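Moving for an analyst job at an energy consulting firm, what should I ask first?

Posted in Careers & Workplace, January 2026

Issa Nassar
Hi all! I just got an offer from Cateo (small energy and environmental consulting shop, mostly utility rate cases) and I'd start as a junior analyst in February. Super excited, but they want me in the Feranstead office and I'm living a long drive away right now. My other option is Hivo, which is fully remote but more of a software place that happens to do energy modeling. I've been a research assistant for two years, so I know my way around a spreadsheet, but I've never done client work. Does the associate title come quickly at places like this? And is it rude to ask about moving money after they've already sent the letter?

boutros_fan
Take Cateo. Remote is lonely.

MarshGrass
Congrats! Not rude at all, ask before you sign (email is fine, keep it short). I did rate case work at Boutros for five years and we'd pay up to 2 months of temporary housing if a new hire asked, and zero if they didn't. I sat on my hands and paid for my own mattress and movers, which still bugs me.

On the title, it depends on who's reviewing you. Ask how many people at your level moved up lately and what they'd been working on. Also ask whether you'll get to draft testimony or just check other people's numbers. I checked numbers for ages and learned plenty, but I'd have liked to know going in!
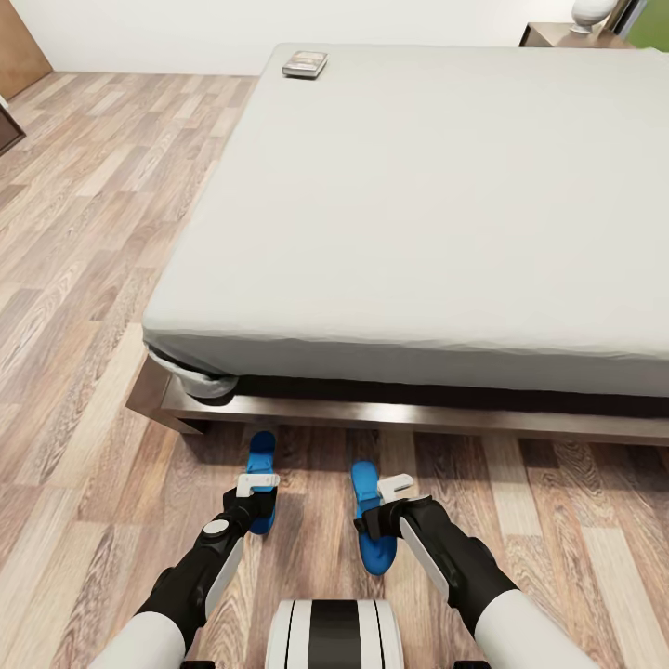
pelican_j says the housing money can come with strings, so read the letter for a payback clause. Mine said I owed all of it if I left inside two years, and I only noticed when I was already thinking about leaving. I'd also ask what a filing week looks like, because the hours can get pretty long right before a deadline and then it goes quiet again.

Issa Nassar
Thank you both, I hadn't even thought about a payback clause. Emailing them tonight and I'll ask about the testimony stuff too.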